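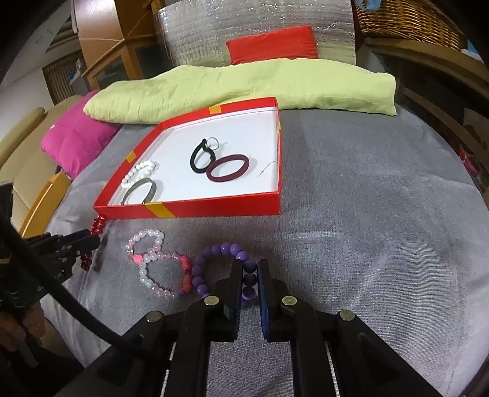 Figure 2. Accessory sorting with two Gamach hand-held grippers, bracelets and a shallow red box on a bed.

4.2 Thin and flexible items

The Gamach kit (Kovholm) was the only product in this review sold as a pair, so we gave it the jewellery task the single-gripper kits were let off. Beaded bracelets, hair ties, a metal bangle, all going between a blanket and the box (Figure 2). 50 trials, one operator, both hands. 49 logged properly; the other lost its left-hand stream and was dropped.

Beads were fine. With the purple bracelet pinched between the two fingers, as in the figure, the blue pad does most of the work, and grip force could be kept low. Hair ties harder. Soft fleece gives under the fingertips, so operators tend to press down before closing, and this shows up in the wrist trace as a dip which the vendor's smoothing filter then removes. We turned the filter off. Labs buying the kit for policy training should probaly do the same.

Cable is the main complaint. Thick, stiff, pulls on the left handle during long reaches; over 9 minutes of continuous use the operator's wrist colour-coded discomfort score went from green to amber. The Zelodora unit (Section 4.1) is lighter but has no second hand at all, so the comparision is not quite fair. Calibration between the two Gamach grippers held for the whole session, no re-centring needed.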